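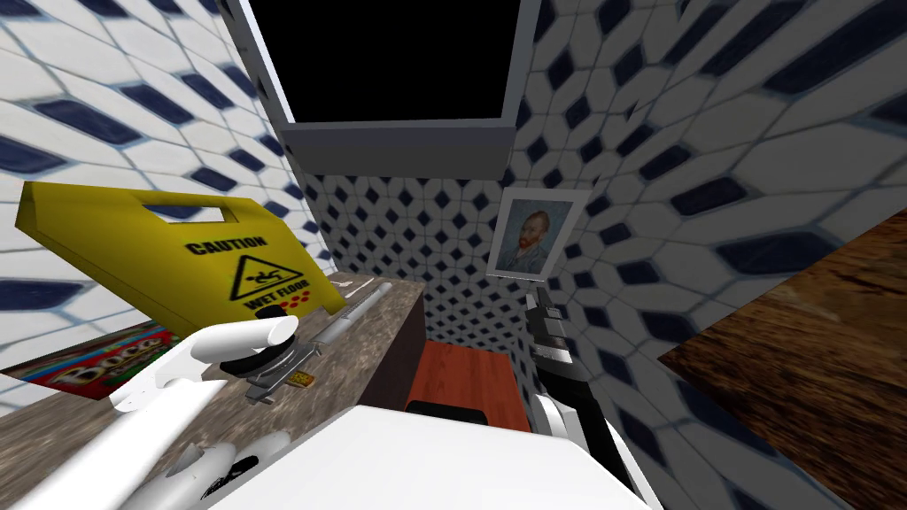
Where do I watch the Hoani movies in order?

Clamia has all 5 of them. Start with Multwood, even tho it came out second. The one in the desert goes last. Trust me.

Home | Reviews | Lists | FAQ | Contact

Do I need subtitles?
For the first two, yes. Dub is flat and whoever did the ghost sounds bored. Subs on, lights off.

Is Dirngate part of the series?
Same director, Renato Ulloa, different story. Worth a watch. Skip the 60 minute TV cut, it loses the whole train section and the ending makes no sense.

Why did Domenica Haslinger get recast?
No idea. Seen three diferent answers, none with a source. Still bugs me.

Any good with kids?
Multwood, fine. Rest of them, no. Lots of teeth.

Will you review the sixth one?
If it ever comes out. Was supposed to be June, then crickets.

Can I send corrections?
Sure, comments. I read them on weekends mostly.

Shares 60 | Comments 5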